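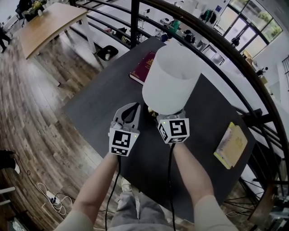
Orsolya Bíró
Club Secretary, Skendmont Robotics Club

I promised Trevor Chan I would keep my piece short this time, so naturally I have a great deal to tell you!

Those of you who have been coming along since the spring will know that our entry for the Garuvis student challenge is all about household objects. We began with cups and a great many spoons, and this month we moved on to the table lamp, which Carola Hollmann had been asking for since her first evening with us. The students hold a gripper in each hand and do the job themselves, and what they record goes towards teaching the arms how to do the same. A lamp is a lovely awkward thing to practise on. The shade is wide and a bit soft, the base is small, and if you squeeze too hard on one side the whole lot wants to turn round on you.

Haris Berisha has written up the order he would like everyone to follow (his sheet is pinned up by the kettle, do please read it before your turn). Bring both grippers in slowly, keep the printed markers facing outwards where you can, and let go with one hand before the other. Our target for the challenge is 579 good recordings and we stand at 537 – so very nearly there, and with a fortnight in hand, which I don't believe has ever happened to us before.
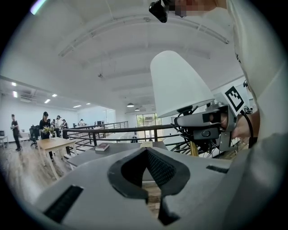 I should say a word about tired arms as well, as several of the younger members have mentioned it. Holding your elbows up for a whole session is harder than it looks, and Angelica Cruzado has very sensibly asked that we swap over after every ten goes and have a proper sit down in between. She has drawn up a rota in pairs. If your name isn't on it, or it's there twice (sorry, Trevor), tell her and she will sort you out.

The Wirkitano folder with all our session notes has moved to the shared drive, so if your old link has stopped working, that's the reason. Please put your initials beside anything you add – I spent a whole evening trying to work out who had written "much better with the left" and I am still none the wiser.

Forms for the challenge day need to be back with me by the end of June, signed by a parent if you are under eighteen. I have spare copies in my bag, as ever.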